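The Four-Day Week Comes to Jakthorpe

The pitch sounds great. Work four days, get paid for five, and somehow the same amount of stuff gets done. When Mirzaei, a packaging supplier with 278 people on its books, announced its trial last fall, the local paper ran the story twice and the mayor asked for a tour.

A year on, the company says output held steady. I asked how it measured that. The answer was a survey, filled out by managers who had pushed for the trial in the first place.

Touran Talebi works in accounts, and she likes her Fridays. She also starts at seven now and eats lunch at her keyboard. "I do five days of work in four," she told me. "Then I sleep through half the fifth." She would still vote to keep it.

Over in shipping, the mood is cooler. Trucks come when they come, so the crew there works a rotating schedule and covers for whoever is off. Oluwaseun Afolabi has had his free day moved 2 weeks in a row. On paper he is part of the program – the company's happy totals include him – but his hours look a lot like they did before.

None of this means the idea is bad. People with young kids told me it changed their lives, and I believe them. What I doubt is the claim that it costs nothing. Somebody answers the phone on the fifth day. At Eken, a smaller firm across town, it was temps, and the trial ended once the bill reached $1,970 a week.

Mirzaei plans to make its schedule permanent and offer it at its Brasov office too. I asked to see the overtime records first. I was told they were still being put together.

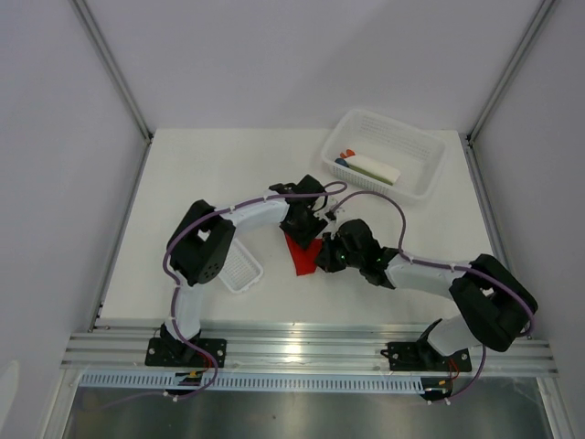 Two robot arms reach in over a white tabletop from a shared rail.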